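Cesell Jomcombe Duvet, Large, Pale Beige — Review After Seven Weeks

I was looking for a duvet for the bed in the room where we also keep the washing machines. It is a bed for guests, but on most days it has another work: I put the clean clothes on it, I spread the shirts and I fold them there. So I needed something which is nice enough for a person to sleep under, and which I would not be afraid to use as a table.

I bought the Jomcombe from Rarnport, the shop in Abu Hammour, and I paid $47 for it. There was a cheaper one from the same company with a shiny finish, but I touched both in the shop and the shiny one made noise when you move it. The Jomcombe is quiet. For me this is important, because my cousin Samira Abou Jaoude stays with us often and she wakes up from any small sound.

First impression. It came in a zipped bag, pressed quite flat, and there was a smell of packaging. I hung it near the window and by the next evening the smell had gone. The label says to wait one day before use for the filling to rise. After one day it was still thin in the corners, and it needed nearly two days until it looked even. I shook it several times, I don't know if this helped.

Color. On the website of the shop it is called "beige", and I was expecting something more yellow. It is very light, between cream and beige, and under the lamp in the evening it becomes a little gray. I like it. It goes well with white walls and it makes dark or blue clothes easy to see when you are sorting. If you want a warm sand color, please look at it in the shop before you buy.

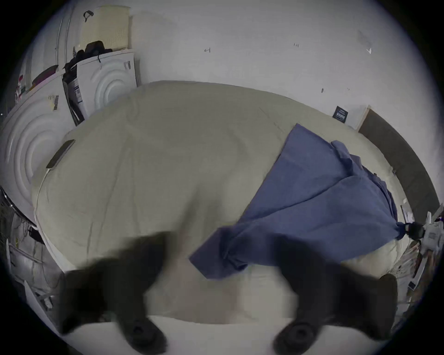
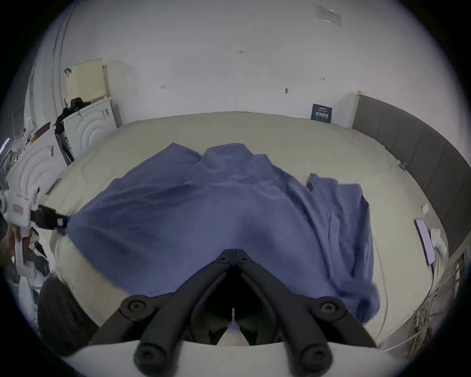
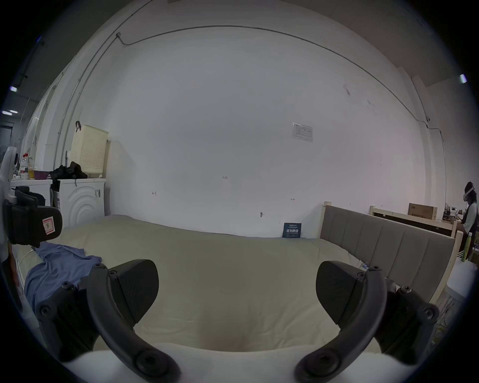
Home > Bedroom > Duvets and Covers

Surface. The fabric is smooth but it is not slippery, and this is the thing I appreciate the most. When I lay a shirt on it with the buttons up, the shirt stays. On my old cover, which was satin, the sleeve always went away when I was pulling the other side straight. With the Jomcombe I can take one corner of the shirt, pull it, and the rest moves only a little. For large pieces it is very comfortable, you have the full width of the bed.

It is soft, of course, so do not expect a flat board. When you press with the hand it makes a small hollow, and for a sharp fold at the collar I still go to the kitchen table. For T-shirts and towels there is no problem.

Wrinkles. It gets creases, and they stay. They are soft creases, shallow, all over the surface, and after I finish with the laundry I pass my two hands over it and it becomes better but never perfect. If you are the kind of person who wants a hotel bed, you will be annoyed by this. My husband, Khalil Nimri, says he cannot see them. I can see them from the door.

Size. It covers the mattress well and it has enough extra to come down over the edge. Please measure your bed, including the height of the mattress, because the label gives only the length and the width.

Washing. I washed it two times until now, at low temperature and with less detergent than usual. The first time I filled the machine too tightly and some filling gathered on one side, so I had to work it back with my fingers, sitting on the floor, for the length of one phone call. The second time I put it alone and I stopped the cycle before the strong spin. It came out much better. The color did not change and I did not find any open stitches. Drying takes long. I started on Monday morning with the low program of the dryer, and I had to run it again after lunch.

Warmth. It is medium. In December Samira asked me for one more blanket, but she is always cold. Khalil slept there one night when he had a cough and he said it was enough for him. In a room with strong air conditioning I think it is good, for a real winter I would choose the heavier model.

What I would change: I would like small loops in the corners, to tie it to a cover. It has none, and if you use a cover over it, it goes down to the foot of the bed after some nights. I use it without a cover for this reason, and then it must be washed more often — you should think about it if you have children or a cat.

I give it four stars from five. I would buy it again for this room, but for our own bed I would pay more and take one with the loops.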